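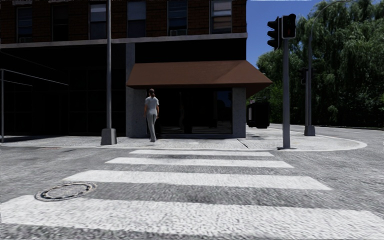 Search this site
Search
Enter keywords

Review: Flernent street simulation kit for delivery robots

09/07/2022

We run one pavement delivery robot out of a workshop in Stenham. It is a six-wheeled Danulness, bought used, and most of my time goes on its cameras and its crossing behaviour. Flernent sells a software kit that lets you set up a machine like this against a simulated town before it goes outside. We have had it since March, on the 79 pounds a month plan.

Installation took an afternoon. The download is large and the first launch has to build its map files, during which the progress bar sits still. Leave it alone. You then enter the robot's measurements: wheelbase, camera height, camera tilt. Our camera sits 516 mm above the ground, and the kit accepted that without fuss. Tilt has to be typed in radians, and I got it wrong twice.

The town map is called Carhuamaca. I do most of my work at a crossing with a brick corner building, a shop with a reddish-brown awning and a lot of trees behind. It suits camera setup well. The nearest white stripe is flecked and the asphalt has dark smudges, so a stripe detector tuned on clean paint will show its faults. There is a manhole cover by the nearest stripe, and our old settings marked it as an obstacle on nearly every run. I raised one threshold, ran the crossing 500 times overnight and the false stops went away. The same change held up on the real machine.

The pedestrian signal shows a dim red symbol from across the road. I found that useful, as our camera struggles with faint signals too. The shop glass is almost black, though, and gives very little reflection. Real shop windows confuse our robot far more, so don't rely on the kit for that part of the setup.

Pedestrians look reasonable from behind and walk at a steady pace. They never change their minds halfway over. You can script this yourself, but the manual gives it half a page.

Upkeep is light. After we replaced a camera bracket I loaded the new calibration file and the kit flagged error 1541, a mismatch with the stored wheelbase. Support answered the next day – the old profile has to be deleted first, not overwritten.

It needs a decent graphics card, and our older laptop could not run it at a usable speed. Four stars. I have renewed it for another year.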